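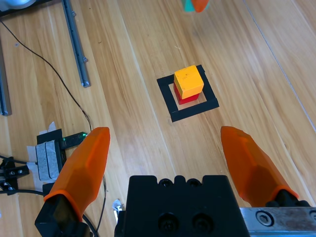
Your questions about my blocks and tape squares

Do I need a special set?
Not at all! I bought mine second-hand in Enthorpe (31 cubes in a biscuit tin, if you want the full story) and any small coloured cubes will do. I sell a few mixed bags through my Bevora page too, when I can get hold of them.

What's the tape square for?
It's the building plot. You stick down four strips of black tape and everything gets built inside them. Mine are never straight and the corners always overlap, and my lot have yet to complain.

Will the tape mark my table?
It hasn't marked mine, but I peel it up the same evening, slowly, and wipe over with a damp cloth. Please try a hidden corner first, especially if your table's waxed!

How do we start?
Two blocks, one on top of the other, inside the square. Yellow on red is the favourite here. Once that's easy, add a third colour, or turn the square a bit so it's no longer lined up with the table. Much trickier than it sounds.

How long does a game last?
I plan for 15 minutes. It's been known to go on for 50 when it's raining.

My blocks look tatty. Should I repaint them?
I wouldn't bother. A few scuffs do no harm, and I rather like them that way.

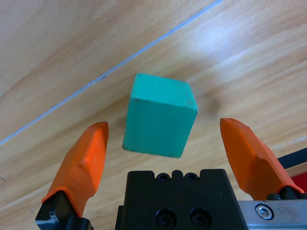
Teal cube, a bit worn along the edges.

Can I wash them?
Painted wood doesn't like a soak, so I use a barely damp cloth and leave them on a towel till teatime.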